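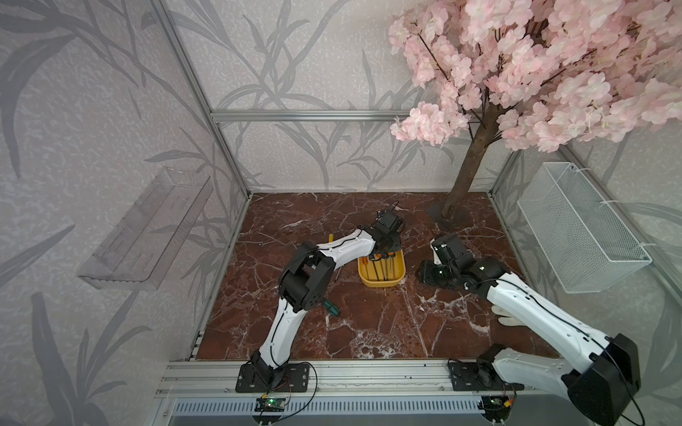
The two arms at the Grevdale bench. Photo: Sinan Karakaya

Print this page | E-mail this article

Let the hand be slow
By Parvathi Krishnan

At Nostska, people who teach the arms by remote control are praised for speed. I think this is a mistake. Last January I read 324 of our recordings, and in 96 of them the operator rushed the grasp. A robot copies our hurry very faithfully.

Screwdrivers are a good teacher of patience. The shafts cross each other in the tray, and you must decide which handle to take first.

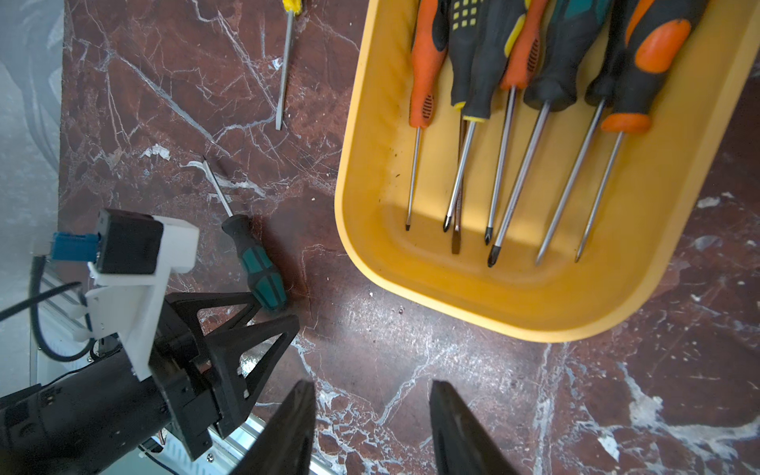 What I would ask for

Pay the operator by the day and let him stop to think. My colleague Sinan does not agree — he says that a pause is also a bad lesson. Maybe so. But a pause we can cut out later, and a careless grip stays inside the whole movement.
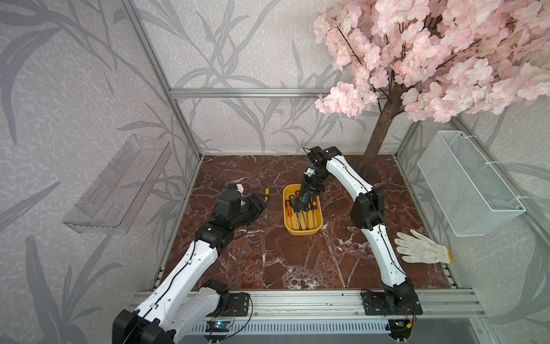 One gripper in the yellow tray, the other low over the floor.

I would accept fewer recordings a week for this.

E-mail the author | Print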